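What the paper wanted for my aunt

November 29, 2024

My aunt Margit Fülöp died in August, and I was handed the obituary because I'm the one in the family with a blog. I had written exactly none before. I've read thousands, though. I do family history, and I spend many evenings squinting at old newspaper columns trying to work out whether the Mrs. J. who "passed peacefully at the home of her sister" is the Mrs. J. I want.

So I came to the job with opinions, and most of them were suspicions. I'd like to set them down before I soften up.
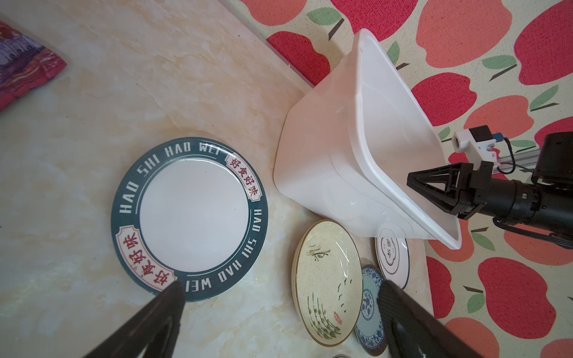

Fluderby Family History Club, Writing Group

First, the money. The Laverham paper charges $136 for a death notice, and that buys you 40 words. Try it. By the time you've given her full name, her age, the town, the date, the names of her parents and the time of the service, you're done. There's no room for the fact that she worked at all, let alone where. Anything over that is charged by the line, a photo is extra, and a second day is the whole bill over again.

The woman on the phone was perfectly nice about it. She asked whether I'd like to add a "tribute border." I asked what that was and she said it was a border.

I understand that newspapers are in trouble, and that the death notices are one of the few things people still pay them for. But I can't get past the idea that a family in its worst week is being sold column space by the line, with a deadline of 2 p.m., by someone reading from a menu. My aunt took that paper for most of her life. You'd think a longtime subscriber might get the photo thrown in.

The draft from the funeral home

Tóth's, who handled everything, offered to write it for us at no charge. You fill in a form online and a draft comes back the same afternoon. I filled in the form, partly out of curiosity.

What came back said that Margit had "a smile that lit up every room" and that she "never met a stranger." Anyone who knew my aunt will be laughing by now. She met strangers constantly and she did not care for them. She crossed the street to avoid the mailman. She was loyal and sharp and she'd drive through snow to bring you a coat you had left at her place, but her smile was for use on special occasions.

I then did what any genealogist with a grudge would do and read back through the notices on Tóth's own site. The smile that lit up every room belonged to a retired welder, a school nurse and a man who raised beagles. It's a busy smile. I don't know if a person picks these phrases or a program does, and when I asked I was told it was "our writing team," so make of that what you like.

My complaint isn't about taste, or not only. Sixty years from now somebody like me is going to look her up, and that sentence will tell them nothing. They'd be better off with the name of the street she lived on.

Errors, and who puts them in

My cousin Réka Pálfi sent me her corrections to my own draft, and there were more than I enjoyed seeing. I had Margit's middle name wrong. I'd put the wedding a year early, which in our family would once have been a serious thing to put in print. I had given her a sister who was in fact a cousin raised in the same house, and I've had that "sister" in my family tree for nine years, copied from another obituary, which I had trusted because it was printed.

This is worth a minute of your time if you use these things for research. An obituary is usually written in one night by a tired relative who is going from memory. The person who knew the answers best is the one who has just died. Nobody at the paper checks any of it. They check that the card went through. And yet I see people in our club cite them as if they came down from the county recorder. I've done it myself.

My own rule from now on is that I'll believe the death date, the funeral date and the names of the survivors, since somebody living would have made a fuss if theirs was missing. Birthplaces, maiden names, war service and anything involving the old country I'll treat as a rumor until I find a second source. Employers come somewhere in between. Children who aren't listed may still exist. I know of two families where a son was left off on purpose and one where he was left off because the line charge had kicked in, or so his mother said. 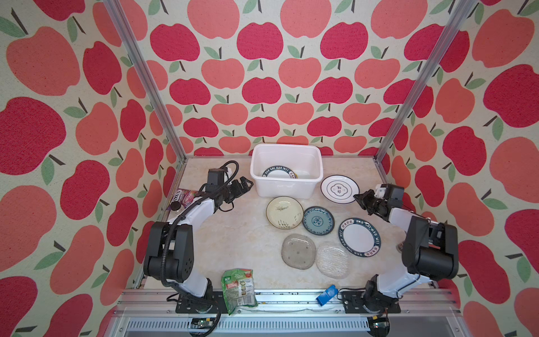 The website that remembers you forever

Then there's Tomach. If you haven't run into it, it's one of those memorial page services, and it got to us through a link at the bottom of Tóth's confirmation email. The basic page is free. It has her name, her dates and a candle that flickers. You can pay to take the ads off your own aunt's memorial. You can pay to have a tree planted, and I have looked hard and cannot find anywhere on the site that says what kind of tree or in what state.

They also offer a "forever" plan. I wrote to ask what happens to forever if the company is sold, and I got a warm reply thanking me for my loss. I wrote again. The second reply pointed me to the terms of service, which say they can close any page with 30 days' notice. So that's how long forever is.

I said all this to Réka and she told me, fairly, that she liked the page. People from Margit's old church had found it and left messages. One woman wrote three long paragraphs about sharing a hospital room with her in the seventies, and none of us had ever heard of this woman or, come to that, of the hospital stay. I copied the whole thing into a text file and printed it twice. I'd suggest doing the same with any guest book you care about, tonight if you can manage it. I have lost two already, both from funeral homes that changed hands and put up new websites.

What we ended up doing

We paid for the 40 words. They were facts from end to end, no adjectives, and I left the border off. At the end we put in that a longer account was available from the family, which cost us a line and which I'd pay for again.

The longer account runs a little over 3,500 words and took me and Réka most of the fall. It has the jobs in order, the addresses as far as we can prove them, the names of both dogs, and a paragraph on the coat. Where we aren't sure we say we aren't sure. We give the reason she stopped speaking to the Methodists, in both versions. I've put a paper copy in the Laverham library's local history drawer and another with the county historical society, who took it without much excitement and gave me a receipt.

I don't know if that's any better than Tomach's forever. Libraries weed their drawers too, and I've met the person who does it. Paper gets damp. But it's in two buildings and neither one is going to charge me to remove the ads.

If you've written one of these for your own family and found a paper that doesn't bill by the line, I'd like to hear which one. I'm also still looking for anybody who knows what Margit was in the hospital for. The woman from the guest book didn't leave an address, and Tomach won't forward a letter unless I upgrade.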